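Can it put the kettle on yet? A day with two very clever arms

September 20, 2020

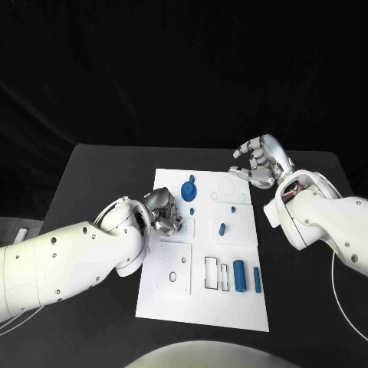
Pegs, a gear-like piece and a marked-out sheet. One hand down by the little white plate, the other waiting its turn.

Regular readers know I have two obsessions, laundry (how to avoid it) and robots (how to get one to avoid it for me). So when Dymphna Lynch wrote to ask if I'd like to spend a day at the workshop in Gedbridge where she and Joaquim Louro have been working on a two-armed assembly setup, I had my coat on before I finished the email.

I went in with a list of chores, naturally. Dishes, socks, the drawer with the batteries in it. Dymphna read the list, laughed kindly, and took me over to look at the blue cylinders.

I know how that sounds! You hope for dinner and you get pegs. But stay with me, because I came home more excited than I've been in ages.

The job is a kind of sorting and placing. There are blue plastic parts of different sizes, and a white sheet with outlines on it showing where things belong: a big circle, a small circle, a couple of rectangles, a tiny slot. Your average four-year-old would finish it and ask for juice. For a pair of arms with fingers, though, it packs in an awful lot of what makes housework hard. You have to find the part, decide how to take hold of it, get it off the table without flicking it onto the floor, turn it the right way up and let go without dragging it along with you.

Letting go! I had never once thought about letting go of a cup. Joaquim says it's the piece of the job that has eaten most of his summer. A fingertip that stays in contact a fraction too long will tip a thin cylinder right over, and the skinny ones are much worse than the fat ones. I asked to try it myself wearing thick gardening gloves (Joaquim keeps a pair for visitors) and knocked over the first thing I touched.

The small pegs were my favorite. Pick up a dropped earring and notice what you do. You slide it, you pinch at it, you miss, you use a fingernail, all in about the time it takes to swear. A jointed robot hand has to be taught each bit of that. When I watched, it lined up its thumb and finger over a peg so carefully that I was holding my breath. It got it, too, on the second go, and I clapped, and then I was the only person clapping.

They keep a tally in a notebook, and Dymphna let me copy some of it down. Since June they've logged 3,970 attempts at picking up and placing a single part. On the day I visited they got through 110 more, and 106 of those ended with the part where it should be. I thought that was wonderful. Dymphna thought it was all right. Her point was that if you emptied a dishwasher that well, you'd be buying new glasses every week, and that this was with parts they know, under lights they chose, on a table that stays put.

My kitchen doesn't stay put. My kitchen has a cat in it.

So here's where I've landed on the big question, can machines do our chores yet. On the shop floor, for plenty of jobs, they're close or already there. Kalliopi Yordanov runs the packing line at Serrano across the river in Visterside, and she told me over lunch that she'd happily take a machine that could do one fiddly thing 1,000 times in a row, even slowly, so long as it put its hand up when it got stuck. She has trays, she has fixed positions, she has the same parts every day. The sheet with the outlines on it would feel like home to her.

At home, no. I'd love to tell you otherwise. Washing machines are terrific robots already if you count them (I do), and the little round vacuums are good company, but anything with fingers has a way to go. Folding a fitted sheet defeats me and I've had decades of practice. Joaquim wouldn't give me a year for it. He did say he'd expect to see a hand that can reliably set a table before one that can clear it, since a clean plate is a much easier thing to deal with than a greasy one with a fork sliding around on top.

What got me was how close the small motions looked to our own. There was a moment when one hand was low over the sheet and the other hung in the air with its fingers half open, and I thought of my grandmother about to take a pie out of the oven. I could have watched until dark.

Dymphna says I can come back when they move on to lids. Screw-top jar lids! I've already offered my pickle jar, which has beaten everyone in this house.

If any of you work with this sort of thing, or have a chore you'd hand over tomorrow, leave me a comment. Teresa, I already know yours is the oven.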